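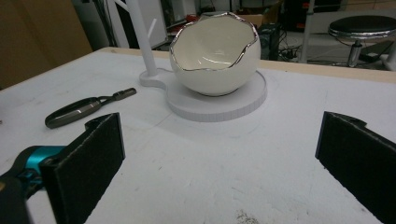 Tabletop station with the Uvon finger pads, eggshell bowl on its stand.

Uvon Hand-Held Gripper Pair – Planning and Price Notes

Hi, I'm Nantana Suwannarat and I look after equipment orders at Nerar. I get asked what a demonstration station costs more than I get asked anything else, so I've put it all on the same page as the product.

The Uvon is sold as a pair, left and right, and you hold one in each hand. You do the job yourself, the grippers record how you did it, and that recording goes toward training an arm. You don't need to own the arm yet! Plenty of our buyers start with just the pair and a table, and budget for the arm a year later.

A pair is $2,000. Replacement finger pads come in packs of 4 for $200, and I'd put a pack on the first order – pads are what people run out of, and shipping them alone from our Dalidthorpe warehouse is a silly way to spend money.

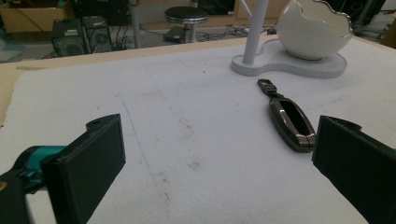
Reading time: 2 min

Now the props, which people leave out of the budget completely. Get a mix. Something small and slim like a key fob (metal case, shiny window, a strap to deal with) asks very different things of your fingers than a bowl with a jagged rim does. Most of it can come from a drawer at home, so I'd only set aside a little for the odd piece you really want.

Table covering next. White is my pick, it makes dark items easy to find. It will pick up smudges and little stains, so please don't buy the expensive kind, and order a spare while you're at it.

Then there's space. Plan for computers near the table, a decent stool and a lot more cable than you'd think. I always tell people to measure from the table to the computers, then add slack for someone reaching to the far corner. Achterberg makes the extension leads we stock, and they come in 2 lengths. If you're between sizes, go long.

Prices on this page are good through the end of April. If you need a quote on paper for your purchasing office, ask me and say whether you want pads and leads on the same line or split out – some offices are very fussy about that.

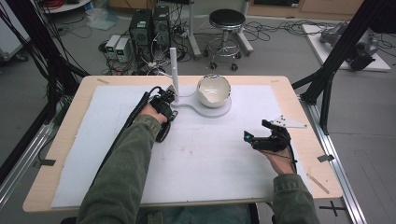
What to put on your order

Gripper pair, left and right
Finger pads, one pack to start
Extension leads, short or long
Table covering, plus a spare
Delivery address and the name of whoever signs for it

Send the list through the quote form and I'll price it up for you. If you're not sure about the leads, give me your measurement and I'll pick the length.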